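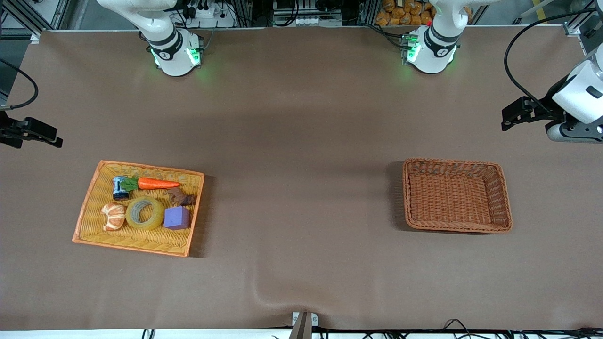
Caring for Woven Storage Baskets: Frequently Asked Questions

Last revised 8 July 2023

These answers apply to the Drullomach and Lusine ranges of woven baskets, both natural and synthetic. The care label under the base takes precedence where it differs.

How do I tell whether my basket is natural or synthetic?

Check the material code on the label. Codes beginning with N are plant fibre (willow, rattan or seagrass). Codes beginning with S are extruded plastic strand. If the label is missing, look at a cut end on the underside. Plant fibre shows a visible grain or pith; plastic strand is uniform all the way through.

Can I wash a natural fibre basket?

Do not soak it. Brush out loose dust, then wipe with a cloth wrung out in cool water. Dry it in moving air, out of direct sun, standing on its rim so that the base dries as well.

Can I wash a synthetic basket?

Yes. Use warm water and a mild detergent, and rinse fully. Neither range is suitable for the dishwasher — the heat softens the rim and the corners lose their shape.

What load can the baskets carry?

The limit for all shallow trays is 8 kg, spread evenly over the base. Deep baskets with handles are rated at 20 kg when standing on a shelf and half of that when lifted.

My basket creaks when I pick it up. Is it damaged?

Not usually. Willow and rattan shrink slightly in dry rooms and the strands rub against each other. A light mist of water on the inside, once in early spring, is normally enough. March is a good time in heated homes.

How do I remove mould?

Take the basket outdoors and brush it with a stiff dry brush. Wipe with equal parts white vinegar and water, then dry completely. Discard the basket if the strands have gone soft or the smell remains after drying.

Can food be stored in direct contact with the weave?

Only in baskets marked as food safe. For all others, use a washable liner. Tins, jars and wrapped goods need no liner.

Are replacement liners available?

Liners for Lusine trays are sold under part number 857. Drullomach liners are sold by basket size and have no separate number.

How long do I have to return an unused basket?

Returns are accepted within 21 days of delivery, with the label still attached. Baskets that have been treated with oil, wax or varnish cannot be returned.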